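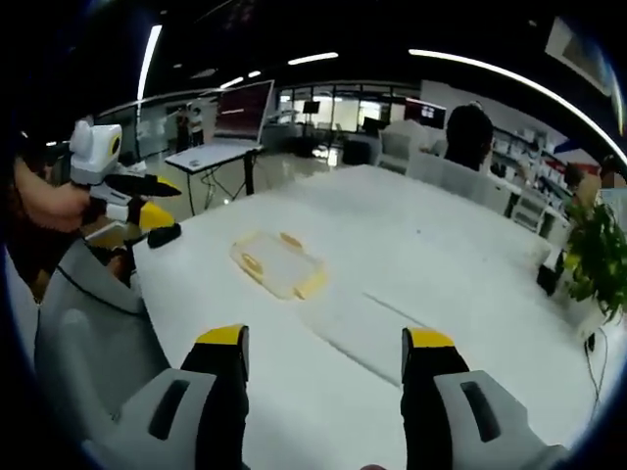
Skallach 7 is a package for turning demonstrations from hand-held grippers into training episodes. It covers time alignment, camera pose recovery, finger width estimation and export. I ran it on 83 two-handed episodes, all tabletop work with a tray.

Installation was simple. The Plimix calibration plug-in is a separate download and has to match the main version exactly, or it fails without a message.

Pose recovery is the strong part. Glossy white tables give trackers few features and a lot of moving highlights, and the previous release lost the path whenever both cameras looked straight down. Version 7 masks reflections first and leans on the background – shelving, window frames, ceiling lights. Seven episodes still needed a manual restart.

Finger width comes from the coloured tips. The default hue range is too narrow if the object has trim in a similar yellow. Roald Holmgren at Timstead suggested fixing the search region to the lower third of the image, and with that set the false readings stopped.

Export is slow. Memory use climbs past 500 frames per episode, and at 800 the preview pane stops refreshing, though the file itself is written correctly. Left and right streams are still named by connection order. Check them before training.

Recommended for pose recovery. For export I have kept my own script.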